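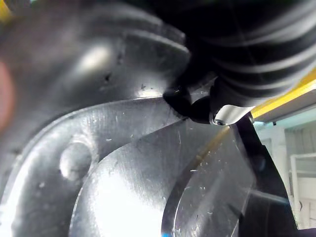
May 13, 2024
By Prister Press Office

SOTASHOLM — Prister has added a line of ribbed flexible boots and matching metal clamp brackets to its catalog of protective parts. The boots come in black only and are sold in six diameters. Each is held by a single bracket with one screw, and the bracket can be removed with a hand driver while the boot stays in place.

Development samples went to Mwaipopo, a maintenance contractor, in February. Its fitting notes led to two changes: a longer lip on the bracket and a wider first groove on the boot. The screw size was not changed.

Boots ship in cartons of 100. Brackets are packed separately in bags of 17, screws included. Standard lead time is four weeks from receipt of order. Customers replacing the earlier smooth sleeve should check the flange width before ordering — the new bracket does not fit the old flange. Dimension sheets are available from the Sotasholm sales office.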